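4 min read

Quick one tonight because I have to be up early and the dishwasher is making the noise again.

So. Moving into a smaller place. People keep asking how it's going and I keep saying fine, which covers maybe half of it. We went from the house on Dumcombe Road to a one bedroom over a tailor's shop, and I've been meaning to write down what I'd tell myself back in October when we signed.

First thing - measure the stairs. Not the rooms. I had every room on graph paper, I was so proud of that graph paper. The couch got as far as the landing and stayed there for two nights. The tailor, Mr. Heinonen, had to turn sideways to get to his own back door. He was very nice about it. The couch went to my cousin in the end and I bought the little green one off a woman in Cekwood who was moving to an even smaller place than mine, so we had a good long talk in her driveway about colanders.

Colanders! How did I have 5. I don't even make that much pasta.

The kitchen was the hardest room to cut down and I didn't expect it. Books I was fine with. Clothes, fine, mostly, except the coat. But the kitchen stuff all felt like a promise. The bread pans were me baking bread on weekends. The fondue set was me having people over for fondue. I gave away the fondue set and felt like I'd canceled a party that was never on the calender in the first place.

No full size stove here, just two burners and whatever you put on the counter. I panicked about that for a month. Asked everybody. My aunt said get an air fryer, my brother said get a grill for the balcony (there is no balcony, he has been here, he has stood in it). 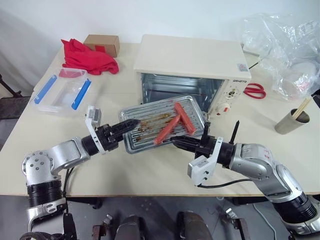
What I've found is you cook less at once and you wash up right away, and that's the whole change. Dinner for two doesn't need much. I used to make a giant pot of something and we'd eat it till we hated it. Now it's small stuff, quick stuff, eat it, wipe down, done. Grocery trips are more often but shorter. I carry one bag. My shoulder likes that better.

Storage. Ok. Everybody will try to sell you storage. I spent 117 dollars on bins the first week, the clear Honberg ones with the clip lids, and then I had a bin problem on top of a stuff problem. Four of them are still nested inside each other in the closet holding nothing. If I did it again I'd live there a full month before buying one single container. You don't know where you drop your keys yet. You don't know the bathroom shelf gets steam on it. Wait.

Things I'm glad I kept: the good lamp, all my wool socks, Raili's quilt, the ugly stepstool. Things I miss: the bath. The second door you could close. I really miss the second door. When one of us is on the phone we are both on the phone.

Things I thought I'd miss and don't - the yard, sorry to everyone who helped me with that yard. The guest room. The garage, which I now see was a large box for putting off decisions.

And the paper. Oh my god the paper. I had tax stuff back to the flood, manuals for appliances I no longer owned, seven birthday cards from the same person with the same dog on them. Scanned what I had to and kept the dog cards. I did it in front of the tv a folder at a time and it took most of the winter, and I wouldn't try to do it any faster then that or you start throwing out things you shouldn't. I threw out the car title. Allow a morning at the DMV for that.

Noise is ok. The sewing machines stop at six. You can smell the steam iron coming up thru the floor and I've gotten to like it, it smells like somebody's getting ready to go someplace nice.

Would I do it again? Yes but slower. And with the landing measured.

More on the closet next time, I have drawings. Going to bed.

3 comments

Jouko Savolainen
The landing!! We took a window out to get a piano in and then sold the piano. Enjoyed this. Which scanner did you use for the papers?

Raili Nurmi
Glad the quilt made the cut. I have one of your colanders by the way so it was really 6

mossyporch
Reading this with a half packed garage behind me. "putting off decisions" ouch. How did you get the couch off the landing tho, same way it went up?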